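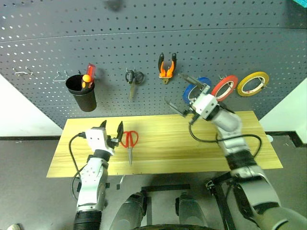
Malathi Menon talks about her robot the way other people talk about a garden. There is always something coming along nicely and something she would like to pull up and start over.

She has been building it at Sokstead, the shared workshop in Nostthorpe, for 18 months now, mostly in the evenings after work. It has two arms and it stands in front of a gray pegboard, and its job, when she is finished, will be to put the tools back where they belong.

"I wanted something that would help with the part of the shop I'm worst at," she says, laughing. "I love getting tools out. I have never loved putting them away, and my mother would tell you the same!"

The pegboard has been a bigger part of the project than she planned. Scissors and pliers hang from it, a screwdriver stands in a black cup, and there are three rolls of tape — blue, red and yellow — side by side along the right. She moved things up and down for weeks before she settled on the layout. "If two things hang too close together, the gripper bumps the neighbor," she says. "You and I would just wiggle our fingers in. It can't wiggle. Well, it can a little, but I had to teach it, and that was most of January."

Tape, she tells me, is friendly. The hole in the middle gives the fingers something to aim for, and the bright colors help too. Scissors are another story. She keeps a red-handled pair on the wooden board under the pegs for practice, and by her own log she has run the scissors routine 1060 times. The last time she checked, 67 of every hundred tries ended with the scissors on a hook.

"Which sounds terrible until you've seen where we started," she says. "The first version just pushed them around like a kid with peas on a plate."

The software is her own, a program she named Zervas after a street she lived on in college. An older one, Stullis, still handles the grippers, and she is a bit fond of it and doesn't want to rewrite it (though she knows she should, and brought it up twice while we talked). The cables bother her more. They loop out from the wrists, and she would like them tucked in closer to the arms before she tries anything faster.

I asked whether she ever gets tired of it. She thought for a while and poured us both more tea.

"Some nights, sure. I'll come in for an hour and it's suddenly 12 and I've moved one hook. But then I go home and I'm lying there thinking about the hook."

Next on her list are the pliers, which she has been putting off. She wants to try picking them up by one handle first, and if that doesn't work, she has a bag of foam grips she'd like to cut up.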